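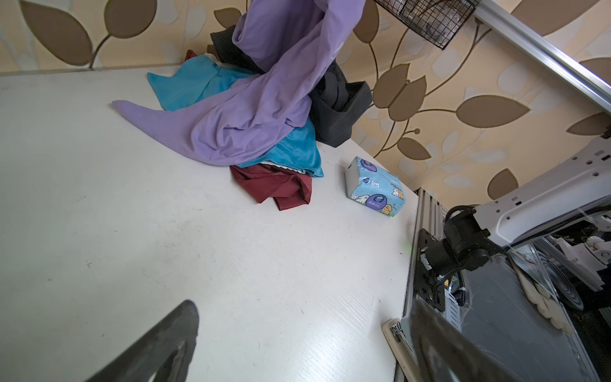
What's in Rullum, and can I use it to plan a trip?

It's my collection of restaurant and pub notes from ten years of short trips, typed up one meal per row, and you can plan with it as long as you call ahead, because places close and I don't go back to check.

Print this page | E-mail this page

# Rullum: small-town meals, mostly weekends

I started writing meals down on the drive home from Nikmont, after a plate of smoked trout I still think about (with pickled beets, and rye bread that came to the table in a paper bag). By the next June I had a whole notebook, and then Tegwen Voyle talked me into a spreadsheet. So here we are!

## What you get

- `meals.csv` has 1,703 rows, one for each meal
- `places.csv` has 1,294 rows, one for each restaurant, pub, bakery or truck
- `towns.csv` has 72 rows, with a short note on parking for most of them

The columns should mostly explain themselves. `who_picked` is whoever chose the place, and `again` is y, n or m (m is maybe, and I use it too much). Prices are what we paid for the whole table, tip included, so please don't divide by anything unless you also look at `party_size`.

We use `we_cooked` for nights when a host fed us at home. Ildikó Szűcs makes a mushroom soup that shows up under four different spellings, and I've left all four in.

## Known problems

Price is a town. It's also a column. I know! The column is lowercase and the town isn't, but if your software ignores case you'll want to rename one of them before you join anything.

Pleris is over-represented. Léonie Vidal lives there and has a guest room, and we eat at the same noodle counter every single visit. There are 49 rows for that counter alone.

Breakfasts are thin before I switched to the spreadsheet. Beer notes are Gwilym Humphreys's and he's harsher than I am, so don't compare his scores with mine.

## Fixes and additions

Tiburcio Sandoval keeps the list of closed places and merges it whenever he gets to it. Send him the town and the name of the place. If you have a meal to add, copy the last row of `meals.csv`, change what needs changing and leave `id` blank.

Still to do: the two notebooks from the lake trips, which have gravy on them.

This site uses cookies to remember your settings. Accept | Learn more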